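Wallpaper and White Paint: What a Pale Surface Does in a Loud Room
Student project report, Interior Materials, Ostmont

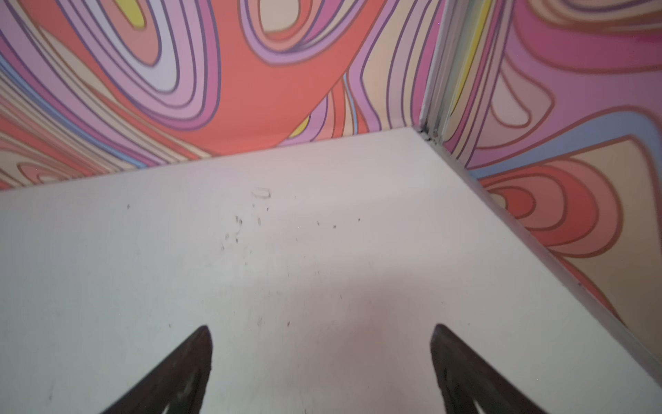 Fig. 1. Off-white surface with specks and a faint oval mark, psychedelic wallpaper behind.

I picked this topic for a pretty selfish reason. I love loud wallpaper and I have never lived anywhere that let me put any up! So when we were told to choose two surfaces that meet and write up how they get along, I went straight for the wildest pattern I could find and the plainest thing next to it.

The wallpaper first, as it's what everyone looks at. It's all wavy bands that loop around each other like the lines on a hiking map, with a thin darker line around each one. The big color is a coral red, and then you get lilac, lavender, soft pink, a bit of cream, some pale blue and little hits of yellow. I tried to match them from the Kadard paint cards and got close on the lilac and the cream. The coral beat me. Every card I held up was either too orange or too brown, and I gave up after an afternoon of it.

What surprised me was how much work the thin outlines do. I made a tracing of the pattern and colored it in twice, once with the lines and once without. Without them the coral and the pink sort of melt together and the whole thing goes soupy (my roommate said it looked like melted sherbet, and I can't argue).

Now the pale surface. I called it "white" in my proposal and got marked down for that, fair enough. It's a grayish off-white, and lower down in the middle there's a slight pink tint. My first guess was that the pink is color bouncing off the wallpaper, but I didn't test it so I'm leaving it as a guess. The right side is in shadow and looks a good bit darker – if I were choosing a paint from that side only I'd pick a totally different card.

Then there are the marks. A faint oval scuff or ring, and a scatter of tiny dark specks below and around it, plus a couple of strays farther out. On the wallpaper I doubt you'd ever notice specks that size. On the off-white they jump right out. I think this is the most useful thing in my report: a busy pattern hides small dirt and a plain pale surface shows it off, so putting the two side by side makes the plain one look even messier.

For the practical part I painted sample boards with Viklund eggshell in three off-whites and stood them against a printout of the pattern. My budget was 300 and I used 200 of it, mostly on paint. The warmest off-white looked yellow next to the lilac. The coolest one looked kind of sad. The middle one was my favorite, and I'd like to try it again with a light gray beside it.

If I get to carry on with this in July, I want to rub pencil dust on all the boards and see which shade hides it best. I'd also like to borrow the Orkusis sample book, which was checked out the whole time I was working on this.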